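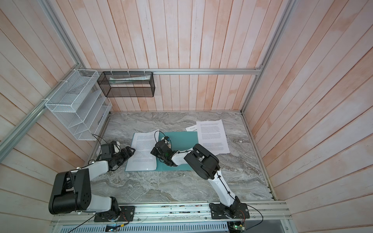 Last updated: June, 9:12 pm

Okay, Fakgate. I watched all 88 minutes last night and then went back for the ending, so yes, this is a thread. Spoilers from post two on.

Beryl Pilkington runs a bus station locker room. One night she finds a bag in locker 423 with a dead man's passport in it, and instead of calling the cops she puts on his coat and takes his bus. I was sold right there.

Then Mervyn Dunmore shows up as the brother and the movie gets so much meaner! 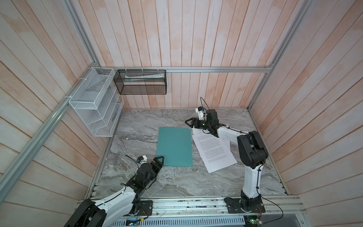
The ending (last warning)

So the brother knew all along. Go back to the diner — he orders for her before she sits down. I missed it the first time and yelled at my TV the second.

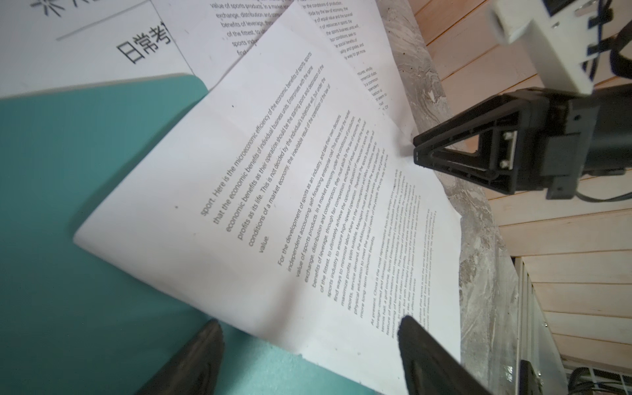 And he never asks about the coat either, not once, even when she hangs it on his own door. Ulises Troncoso wrote this one and Penrose, and he loves leaving stuff like that lying around.

My only gripe is the ferry chase. 12 minutes! Cut it in half and I'd watch a part 2 tomorrow.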